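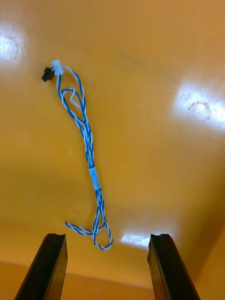

10월
글쓴이 송귈 세제르(Songül Sezer)

‘고쳐 쓸 수 있는 제품’이라는 말을 믿어도 될까

요즘 가전제품 상자를 보면 수리하기 쉽다는 말이 꼭 한 줄씩 들어 있다. 나사 그림도 그려져 있고 초록색 잎사귀도 하나 붙어 있다. 나는 이 말을 볼 때마다 누가, 얼마에, 언제까지 고쳐 준다는 건지부터 찾아보는데 그 세 가지가 한꺼번에 적혀 있는 상자는 아직 못 봤다.

지난 장마 때 쓰던 테소브(Tesov) 제습기가 멈췄다. 전원은 들어오는데 팬이 돌지 않았다. 산 지 13개월째였고 보증은 열두 달까지였다. 이런 일에 음모론을 들이댈 생각은 없다. 열한 달 만에 고장 난 사람은 글을 안 쓰고 무상 수리를 받았을 테니 나 같은 사람의 글만 눈에 띄는 것일 수 있다. 그래도 기분이 나쁜 건 나쁜 거다.

고객센터에 전화하니 부품은 있다고 했다. 다만 팬 모터만 따로 팔지는 않고 ‘구동부 일체’로만 나간다고 했다. 모터와 기판과 배선과 플라스틱 틀이 한 덩어리다. 그 한 덩어리 값에 출장비를 더하면 새 제품 할인가와 별로 차이가 없었다. 상담하시는 분도 그걸 알고 있는지 말끝에 보상 판매 안내를 슬쩍 붙였다. 고칠 수 있느냐고 물으면 답은 ‘예’가 맞다. 그러니 상자에 적힌 말도 거짓말은 아닌 셈이다.

내가 의심하는 건 바로 이 지점이다. 수리 가능하다는 말에는 가격이 빠져 있다. 뭐든 통째로 갈면 고쳐진다. 그런 식이면 집도 허물고 다시 지으면 누수가 잡힌다.

반대편 이야기도 다 믿지는 않는다. 예전 물건은 튼튼했고 동네 전파상에서 뚝딱 고쳤다는 이야기 말이다. 우리 부모님 댁 선풍기는 서른 해 가까이 돌아가고 있지만 같은 시절에 산 전기밥솥과 카세트와 다리미는 진작 버려졌다. 남은 것만 보면서 옛날 물건은 다 오래갔다고 하면 안 된다. 그리고 전파상 아저씨가 고친 라디오는 두 달 뒤에 또 고장 났다. 그때도 돈은 냈다.

수리 모임이라는 곳에도 한 번 가 봤다. 친구 아도라시온이 하도 좋다고 해서 제습기를 끌고 버스를 탔다(제습기를 들고 버스를 타 본 사람은 알겠지만 두 번은 못 한다). 분위기는 좋았다. 커피도 맛있었고 드라이버를 빌려주는 분들도 친절했다. 뚜껑을 여는 데까지는 금방이었는데 그다음부터는 다들 고개를 갸웃했다. 전압을 재 보더니 기판 쪽 같다고 했고, 옆 테이블 분은 모터 쪽 같다고 했다. 회로도가 없으니 둘 다 짐작이다. 결국 뚜껑을 다시 닫아서 집에 왔다. 나사 하나가 남았는데 어디 것인지는 지금도 모른다.

그날 입구에 놓인 홍보물에는 참가자 40명이 왔고 ‘자원 순환에 기여했다’고 되어 있었다. 나도 그 숫자에 들어갔을까? 내 제습기는 순환하지 않고 베란다로 갔는데. 몇 대가 들어와서 몇 대가 고쳐져 나갔는지, 반년 뒤에도 돌아가는지 적어 두면 좋겠는데 그런 표는 없었다. 좋은 일을 하는 사람들에게 이런 걸 묻는 게 야박하다는 말도 들었다. 나는 좋은 일일수록 물어봐야 한다고 생각한다.

점수 제도 이야기도 해야겠다. 보이추크(Boychuk)라는 브랜드의 청소기를 알아보다가 자체 ‘수리 지수’라는 것을 발견했다. 무려 9점대였다. 기준을 찾으려고 홈페이지를 한참 뒤졌더니 설명서 제공 여부, 분해 단계, 부품 보유 여부가 항목이고 채점은 회사가 직접 한다. 부품 가격은 항목에 없다. 자기 시험지를 자기가 채점해서 9점대면 나머지 점수는 어디서 깎인 건지 오히려 그게 궁금하다. 문의 메일을 보냈더니 소중한 의견 감사하다는 답장이 왔고 그걸로 끝이었다.

부품 보유 기간도 그렇다. 몇 년 보유한다고 하면 그게 제조를 끝낸 날부터인지 내가 산 날부터인지에 따라 이야기가 아주 달라진다. 재고 할인으로 싸게 산 물건이라면 이미 시계가 꽤 돌아가 있을 것이다. 상자에는 이것도 잘 안 나온다. 매장 직원에게 물었더니 자기도 처음 듣는 질문이라면서 본사에 알아보겠다고 했고, 아직 알아보는 중인 모양이다.

그럼 뭘 보고 사느냐고 물으면 나도 대단한 방법은 없다. 요즘은 사기 전에 고객센터에 전화해서 제일 잘 고장 나는 부품이 뭔지, 그것만 따로 살 수 있는지, 지금 값이 얼마인지를 묻는다. 대답이 바로 나오는 곳이 드물게 있다. 후보 셋 중에 한 곳만 그 자리에서 금액을 불러 줬고 나머지는 접수를 해야 견적이 나온다고 했다. 금액을 불러 준 곳의 디자인이 제일 못생겼다. 그걸 샀다. 잘 산 건지는 고장이 나 봐야 안다.

베란다의 제습기는 아직 그대로 있다. 버리려면 스티커를 사야 하고 고치려면 덩어리를 사야 한다. 봄이 오기 전에는 결정할 생각이다. 혹시 테소브 팬 모터만 따로 구해 본 분이 있으면 댓글로 알려 주시길. 단, 해외 사이트에서 ‘호환’이라고만 적힌 건 사양한다. 그건 이미 한 번 속았다.

최근 글
- 무료 체험은 왜 해지 버튼이 작을까
- 공기청정기 필터 알림을 무시해 본 결과
- 600쪽짜리 정리 정돈 책을 읽고 책장이 더 좁아졌다
- 중고 거래 ‘사용감 적음’의 뜻
- 동네 빵집 천연 발효종 이야기 2편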